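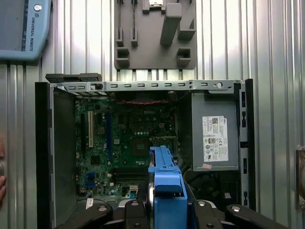
Getting the dust out of an old PC

I do mine every September, before the heating goes on and the fluff starts moving again. Switch off at the wall, pull the plug, then hold the power button in for 15 seconds. Side panel off, case laid flat on a towel.

Start with a soft paintbrush (mine's a cheap one, washed and properly dried!) and work from the top down. Hold the fan blades still with a finger while you brush. Canned air is lovely for the slots, but keep it upright and use short puffs, 5 or 6 at a go, or it spits.

Screws go in an egg box, one dip for each part. I got that from Oleksandra Lysenko and I've not lost one under the bench in years.

Next up: what to do with sticky keyboards.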